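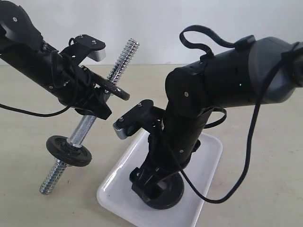 Chapter 2
Load, Effort and Recovery

What you will learn in this chapter

How the word "load" is used in training, and why it does not mean only weight
The difference between external load and internal load
How to keep a training record which another person can read
What happens in the body between one session and the next

Before you start, please read again the section on muscle action at the end of Chapter 1. The words concentric, eccentric and isometric are used here without a new explanation.

2.1 Two people, the same weight

Estrella Ochoa and Idris Lloyd joined the evening class in Raneo in the same week. Estrella had worked for many years in a plant nursery, where she carried bags of soil and pushed full carts up a ramp. Idris was a translator and he sat for most of the day. In the first session the instructor, Máté Jakab, gave both of them the same weight and asked for the same number of repetitions.

Estrella finished the set and continued to talk to the person beside her. Idris also finished the set, but his last repetitions were slow, his shoulders came up toward his ears, and he needed a long rest before he could begin again. Two mornings later he phoned to say that he could not comfortably wash his hair.

On paper their training was equal. The sheet on the wall showed the same kilograms for both. If you look only at the sheet, you cannot understand why one of them was ready for the next session and the other one stayed home.

We will return to these two people several times in the chapter. Their bodies are ordinary, and neither of them made a mistake. The problem was in how the work was described.

2.2 External load
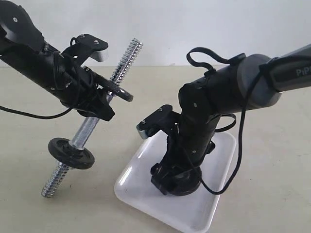

External load is the work that can be measured from outside the body. In strength training it is normally the weight, the number of repetitions, the number of sets and the length of the rest. In running it is distance and pace. In swimming it can be the number of lengths and the stroke which was used.

The simplest calculation is called volume load. You multiply the weight by all the repetitions done with it. A person who lifts 10 kilograms ten times has a volume load of 100 kilograms. A person who lifts 5 kilograms twenty times has also a volume load of 100 kilograms. The result is the same, but most people who try both will tell you that the feeling is quite different. Volume load is useful for comparing one exercise with the same exercise in another week. It is much less useful for comparing a squat with a curl.

Speed must also be considered. A weight that is lowered slowly keeps the muscle under tension for a longer time, and the sheet does not show it unless somebody has written it down. Students often forget this in their first reports. If you ask a client to lower the weight slowly, write how slowly.

2.3 Internal load

Internal load is the answer of the body to the work. Heart rate is one sign of it. Breathing is another, and the amount of soreness on the following days is a third, although soreness is a poor guide when it is used alone. A person can be very sore after a light session of unfamiliar movements and not sore at all after a heavy session of familiar ones.

In daily practice the most common tool is a rating of effort. At the end of the session the client gives a number to describe how hard it was. Some instructors feel that this is not scientific enough. It is true that a new client needs a few weeks to learn how to use the scale, and some clients will always choose the number which they think will please you. For this reason we recommend that you ask the question in private, and that you do not show any opinion about the answer.

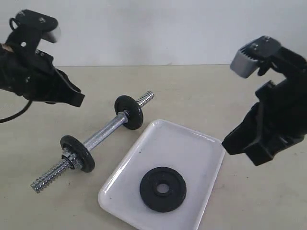
When external load stays the same and the rating goes down over several weeks, the client is adapting. When external load stays the same and the rating goes up, something else is taking the client's energy. It may be poor sleep, a cold, a new job or a worry at home. You do not need to know which one it is in order to reduce the work for a week.

Key terms

External load: the work done, measured from outside
Internal load: the response of the body to that work
Volume load: weight multiplied by total repetitions
Rating of effort: the client's own judgement of how hard a session was

2.4 A record that another person can read

Mahfuz Kanagaratnam took over the Raneo class in June, when Máté moved to Drukow. He received a binder with the records of 23 clients. Some pages were excellent. On others he found only a weight and a small tick, and he could not tell if the tick meant that the set was completed, or that the client was present, or that the fee had been paid.

A good record has the name of the exercise written in full, the weight with its unit, the repetitions that were really done (and not those which were planned), the rest, and the rating. Leave space for a short remark. "Left knee stiff at start, better after warm-up" takes only a moment to write.

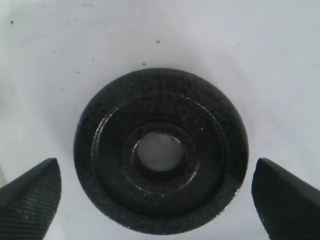 Department of Exercise and Health Studies, Skenar College

Practical task for Section 2.4

Work with a partner whom you have not trained with before. Each of you keeps the record of the other for two weeks. Then exchange your records with another pair and try to explain, only from what is written, how each session went. Mark every place where you had to guess.

Bring the marked pages to the tutorial with Habibur Wijesinghe. The tables for calculating volume load begin on page 27.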